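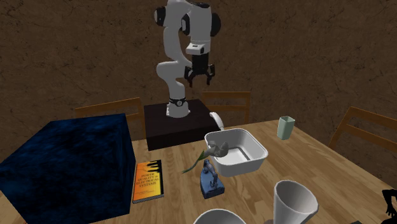 Draddale, June

Up before six again and straight back to the well-wife, who has pretty much taken over my summer. I had it in my head that today I'd finally pin down which village she belongs to, and instead I've got more versions than I had yesterday!

So, the story as they tell it in Draddale: a woman lives at the bottom of the well, she has green hair, and on the shortest night she climbs out and dances along the wall until the cocks crow. If you leave her milk you get a good hay crop. If you laugh at her she follows you home and your bread won't rise for a year. That's the friendly one, and it's the one I heard as a kid (minus the bread, which I'd never come across until this week and which I love).

Over at Edgate it's a different business altogether. Same well-wife, same green hair, but she's a drowned bride and she only dances to get you close enough to grab. No milk, no hay. I walked over there this morning, 2 miles by the field path and a good bit more the way I went, and had a look at the well, or what's left of it. A ring of stones and a lot of nettles. I stood there trying to feel something spooky and mostly felt my socks.

Iolo Meredith had left a message by the time I got back. He's read my draft and he thinks the drowned bride is a late addition, somebody's ballad that got stuck onto an older water spirit. He might be right. The old Gwynne notebook has the tale written out in 40 lines and there isn't a bride anywhere in it, just "the wife," and wife in those days could mean any woman at all. But the Gwynne notebook also leaves out the milk, so I don't see how he can use it to prove the Draddale version is the old one. I wrote back and said so, probably at too much length. Nearly 2,000 words, oh dear.

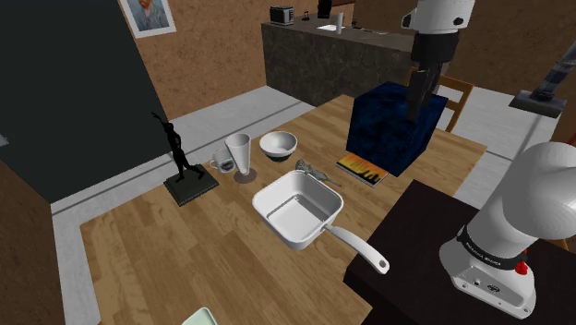
The dance is the part I keep going back to, and it's the part where the tellers agree best. She doesn't spin and she doesn't do a ring dance like the fairies in the next valley. She holds still between steps, and the Gwynne notebook says she stood "as one reaching for a high branch, and the one foot put from her." I must have read that line a dozen times without getting it. Then I looked at the black statuette, the dancer with one arm straight up over the head and one leg stretched out, and thought, well, there she is, give or take the green hair. I tried the pose myself in the hallway and lasted maybe a second. On top of a wall, at night, I'd have been in the well. It does make me wonder if there was a real dance once, something people did at midsummer, and the story grew up to explain it. Iolo will hate that. He hates any theory with a real dance in it.

After lunch I typed up the Cluseo letters - slow going, the handwriting slopes so badly that every "well" looks like "wall," and with this story that matters! In one of them she sits in the wall. Is that a slip, or is there a whole other wall-wife I should be chasing? I've put a pencil mark by it and moved on, because otherwise I'll be at it until Christmas.

Still have to ask at the farm about the milk. Somebody's grandmother used to put out 2 saucers, one for her and one for the cat so the cat would leave hers alone, and I want to know which side of the well they went on. Bed now. My feet are killing me and there's nettle rash all up one ankle.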